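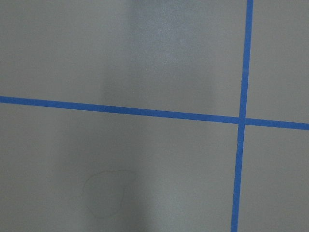

Tape on the work surface: position reference, zone boundary, or both?

Posted by Myroslav Dovhaniuk in Cells and Workholding
Aug 29, 2022
Tags: marking, reference, wrist camera, procedure

We run a small arm at Nallach for sorting and placing light parts by hand-taught positions and, for some tasks, by a camera at the wrist. The bench is matt grey. Blue tape has been laid across it in two lines that cross, so the surface is divided into four areas. The operators use the areas to decide where parts go before a run. The crossing is used as a visual check that the arm has come back to the same viewing position.

I have been asked to write a one-page procedure for this and I find there is no agreement on what the tape is. My points are these.

Can tape be treated as a position reference at all, and if so, which part of it (centre line, edge, or the crossing)?

Is there an accepted colour rule for tape inside a cell? Our floor marking scheme gives blue a meaning already and the safety officer does not want it used twice.

The surface also picks up faint outlines and scuffs. Do these need to be removed before each run, or only when they affect the camera?

The arm repeats far better than anyone can lay tape, so I do not want the procedure to claim more than the tape can give. Part tolerance on placement is 5 mm.

3 replies, sorted by votes

Pilar Benítez
Accepted by the poster

Write it as two separate functions, even when one strip of tape serves both. The procedure goes wrong when a single line is called "the mark" and one shift uses it for placing parts and another for checking the arm.

Placement areas. The tape divides the surface and tells a person which area a part belongs in. For this the tape only has to be visible, straight and continuous. State whether a part may touch the tape. Ours may not. Give each area a short name in the procedure and use the same name in the program comments. We use letters and orient them from the operator's side of the bench, with a small drawing in the document. The wrist camera may be turned relative to the operator, so "left" and "upper" should not appear anywhere in the text.

Position check. Use the crossing and nothing else. A single strip gives a check in one direction only, as you can slide along it without seeing a change. Take the point where the two centre lines meet. Edges are acceptable if the tape is cut cleanly, but you then have to say which edge, and it will be read wrongly sooner or later.

The lines do not have to be square to the camera or to each other for this to work. They have to stay where they are. If they are square to the robot base it is easier to measure from them, but that is a convenience.

For the limits, we do the following:

1. Move the arm to the stored viewing position at reduced speed.
2. Save a picture and compare the crossing with the reference picture.
3. If the difference on the bench is more than half the placement tolerance, stop and find the cause.
4. Do not correct the program to suit the tape. Check the mounting of the camera, the tool and the bench first.
5. If the tape has been replaced, take a new reference picture and record who did it.

Step 4 is the one to put in bold. We had a bench at Brilent that had been moved against its stops, and the stored positions were edited on three shifts in a row before anyone measured the bench.

The tape is a check for gross movement. Anything that needs a true coordinate should come from machined features, dowels or a calibration plate fixed to the bench. Your procedure should say so in one line.

Stellan Sjöberg

Agree with most of the above. On colour and surface:

I know of no general rule that reserves blue tape inside a cell. Colour meaning is normally set by the site scheme, so your safety officer has the last word. The usual way out is to limit the scope: the floor scheme applies to floors and walkways, and the bench marking is covered by the cell document. Get that written into both. Do not use red, yellow or yellow and black on the bench for ordinary references, as people read those as warnings whatever the document says.

Whatever colour is chosen, the tape is no safeguard. It does not limit the arm and must not be listed in the risk assessment as a protective measure. If an area has to be kept clear of the arm, that is done in the safety controller or by a physical stop. We had an auditor at Strömberg pick this up, and the finding was fair.

Surface. On a matt grey bench you still get soft shadow and a faint sheen in places, and both change with the lamps and with the position of the arm. Fix the exposure and the lighting before you fix limits for the check. A threshold set in the morning with a window open to the bench will not hold.

For scuffs and faint outlines I would sort them by contrast. If the mark is barely darker than the surface and well away from the crossing, record it in the reference picture and leave it. If the detection picks it up as a part edge with the bench empty, clean it or mask it. Run the detection on the bare bench at the start of each shift and require zero parts found. It takes less time than arguing over whether a mark matters.

Tape replacement: we change at 1000 cycles or when an end lifts, whichever comes first. The figure has no science behind it. Where strips overlap the surface is one layer higher, so do not rest a thin part there and do not probe height on it.

Ottar Eklund

we just scribe the lines and fill with paint, no tape to peel. 14 benches done like this. downside is you cannot move them

Comment from Pilar Benítez
Scribed lines are better for a fixed layout. For a cell that is re-taught every few weeks I would stay with tape and put the effort into the record.

Comment from Myroslav Dovhaniuk
Thank you. I have split the procedure into placement areas and position check, limit set at 2.5 mm on the bench. The safety officer accepts blue if the scope line goes into the floor marking document, which is due for revision in September. Scribing is not possible here as the bench goes back to Treltent when the work ends.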